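Getstead Workshop News

The maple board and how to look after it

Since the spring we have a new work board in the back room at Getstead, and several members asked me to write something about it. I am glad to do so, for I have spent many evenings with this board and I have by now an opinion on it.

The old board was beech and it came with us from Skoltusden when we moved. It served well, but it had a split along one seam and it rocked on the table. When you put a small piece on it and touched the other end, the piece walked. For sanding this is only annoying. For fitting and painting it is worse, and two of the toy sets for the October fair had to be done again.

The new board is pale maple, glued from long strips. We bought it from Rarnmont, who had it as an end piece from a kitchen order and gave it to us at a fair price. It was delivered on a rainy afternoon and I let it lie flat for 3 weeks before anybody was allowed to work on it. Some members found this too careful. But wood which comes from a cold van into a heated room wants to move, and it is better that it moves before you fix it than after.

It now has its place on the blue table with the holes. I like this table for such a purpose. The air comes to the underside of the board through the holes, and the blue metal wipes clean with a damp cloth. Please do not wipe the board with the same cloth. The dirt from the table goes into the grain and it is then very difficult to take out.
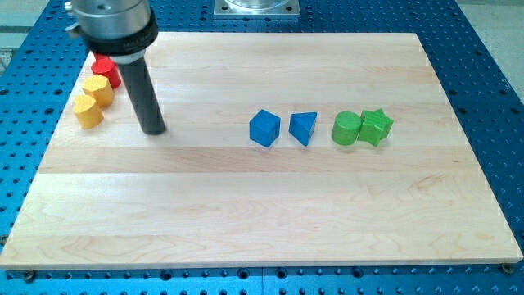
Several readers have already written about the finish. Ragab wants to know why we did not simply varnish it, as with varnish one could wipe away paint and glue in a moment and be done with it, and the board at the Skoltusden workshop has been varnished for years without trouble.

It is a reasonable question. I did try varnish on an offcut. It was slippery, and the little wooden cylinders slid about when I wanted them to stand still. It also chipped where I let a cylinder fall, and one chip is enough for the glue to creep under. So I chose oil, a very thin coat, rubbed in and rubbed off again until the cloth came away dry. The wood keeps its light colour and you can still see all the strips and the fine drawing of the grain, which I would be sorry to lose. If Ragab wishes to come and compare, the offcut is on the shelf by the window.

About the cylinders I should also say something. They are for the sorting and stacking set, and they must stand upright on a flat surface without help. This is the test we use for each one before it goes in the box. Put it on the board, on its end, and take away your hand. If it leans, it goes back to the sanding block. It is very tempting to correct it with a knife, and I ask you not to do it. With fine paper laid flat, and the cylinder turned slowly with light pressure, you get a true end in a few minutes.

The red paint needs more time than the other colours. I do not know the reason. After one night it feels dry to the finger, but when two red pieces stand touching each other they stick, and when you pull them apart there is a mark on both. Leave the red ones for two nights, with space between them.

For the board itself the care is simple. Brush it after work, with the strips and not across them. Glue drops should be lifted with the plastic scraper while they are still soft. If a drop is already hard, leave it and tell me, and I will take it off with the cabinet scraper. Cups of tea belong on the window shelf. There is already one pale ring at home on my own bench and I look at it every day.

We still have 23 sets to finish for the fair, and 7 of these are only waiting for their boxes. The next making evening is Wed 4 June, at the usual hour. Bring an apron and, if you have it, some fine sandpaper, as our roll is nearly at its end. Who cannot come may take a bag of unsanded pieces home, but please write it in the book by the door.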